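Truseno is coming back to town, and I could not be happier about it! If you missed the musical the first time, it's the one set in a failing seaside hotel over a single night, with three sisters who all want to sell the place to different people (and a very good song about a broken elevator). The new tour stops at the Romer Playhouse in May for two weeks, 14 shows in all.

The Clovus Theater Company has changed quite a bit since the last run. There's a live band on stage now, the second act has a new opening number, and the whole set spins. I got to sit in on a run-through and the storm sequence is so much louder than I remembered – my ears were still buzzing on the drive home. I do miss the old ending a little, but the new one got a big laugh, so what do I know.

The Romer seats 1000, and the balcony is a better deal than people think. You lose some of the faces up there but you get the full view of that spinning floor. Evening shows start at 7:30 and the matinees are at 2.

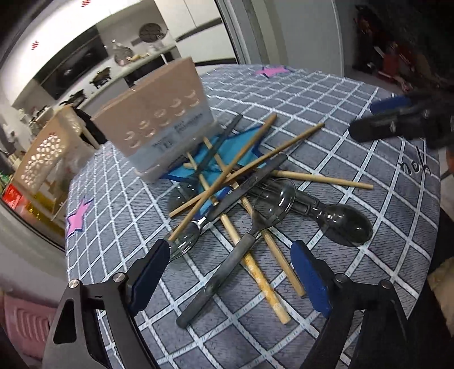 There's also a preshow supper at the Teshome Cafe across the street, which you can add when you book. Doors at the cafe open at 5, so you'll have time to eat and still grab a program. Tickets are on sale now at the box office and on the theater's website, and students get a discount on the matinees with ID. I've already got mine for opening night – row F, on the aisle.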